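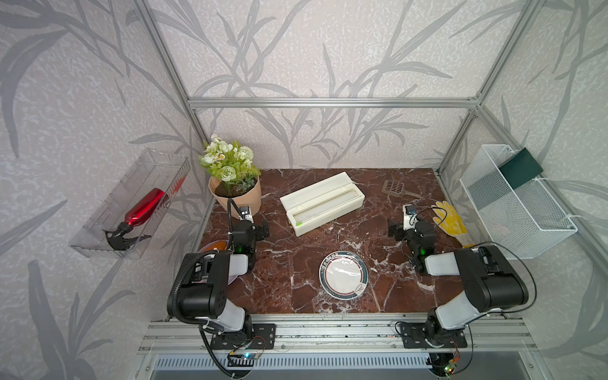

flekine-bimanual

Control + perception stack for the two-arm table cell. README is behind the code, sorry, patches welcome.

What's in the repo
flekine/ctl – joint control loop, both arms, one process
flekine/see – wrist camera drivers, segmentation, grasp proposals
flekine/plan – planner plus the arm/arm collision checker
tools/ – episode viewer, calibration, log trimming

Install
Python 3.11. Make a venv, pip install -e . from the root, then run tools/check_ports. If left and right come up swapped, fix it in ports.yaml, do not swap the cables.

Running
Start ctl first, wait for both arms to report ready, then see, then plan. Wrong order = planner hangs with no error. Known, ticket open.

Data
3,222 episodes in the Likance split, 278 held out for eval. One folder per episode: both wrist streams, joint states, gripper commands, a text label. Object sets change between episodes – plates, bowls, a work glove, a slotted scoop, flowers in a pot, and so on. Don't hardcode names, read labels.json.

Known problems
– glossy plates: segmentation grabs the reflection and splits the mask. Lower the merge threshold, helps a bit
– veined marble table top gives false edges at low exposure
– glove grasps come out too shallow, planner treats it as rigid
– timestamps drift after long sesions, restart ctl every 5 hours
– Jalora export drops the right gripper channel. Use the old exporter untill fixed

Calibration
Redo hand-eye after touching either camera bracket. Last full one was November, values in calib/current.

Questions to Fereshteh Akbari, planner stuff to Mazandarani channel. Attach the log, full one not the tail.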